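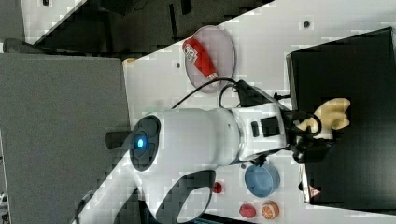
*Fig 1. Cream plush, white tabletop. Cream only looks cream next to white.*

Notes for unit 3, color and light. Read before section, handout 2 goes with it. Room is still Wattanapong Hall, side door.

## White is a decision

- Eye doesn't measure light like a meter. Compares. Neighbors matter more than the patch itself
- Cream fabric alone in a room — people call it white. Put printer paper beside it, suddenly yellowish
- Color constancy: banana looks yellow at noon and under a kitchen bulb, even tho the light reaching the eye is very different
- Not perfect. Fails worst when there's only one surface to look at, or the light source is very narrow (old sodium street lamps)
- Adaptation takes time. Some of it fast, the slow part takes minutes

Term to know: *simultaneous contrast*. Same gray on black looks lighter than on white. Do the cut paper thing at home, it takes 2 scraps of the same gray.

## Bright spots and halos

Small bright light on a dark surround = glow around it. Part of that is scatter inside the eye (lens, cornea), part is lens and sensor if it's a photo. Don't mix the two up on the quiz, everyone did in July.

Blue is the odd one:

- few short-wavelength cones, none in the very center of the fovea
- blue focuses slightly in front of red, so edges go soft
- blue text on black = hard to read. Blue light on charcoal = easy to spot, hard to say where it's edge is

Motion blur is separate again. Smears detail in the direction of travel, fine ridges go first, big light/dark areas survive.

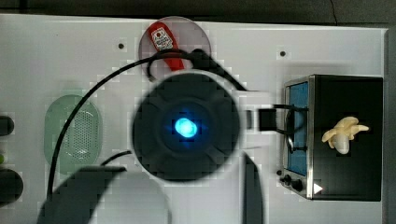 ## Lab sheet

1. Pick up a Toltix swatch book from the front desk. Sign for it
2. Match the 3 marked swatches under window light, then under the desk lamp. Write down page numbers
3. Swap with a partner — don't show your sheet first
4. Note where you disagree. Usually pale yellows and off-whites

## For next time

Conus reader, p. 246 to end of chapter. Skip the wavelength tables. Lab sheet is out of 100, late ones go in the box by the door. Bring colored pencils, at least one decent blue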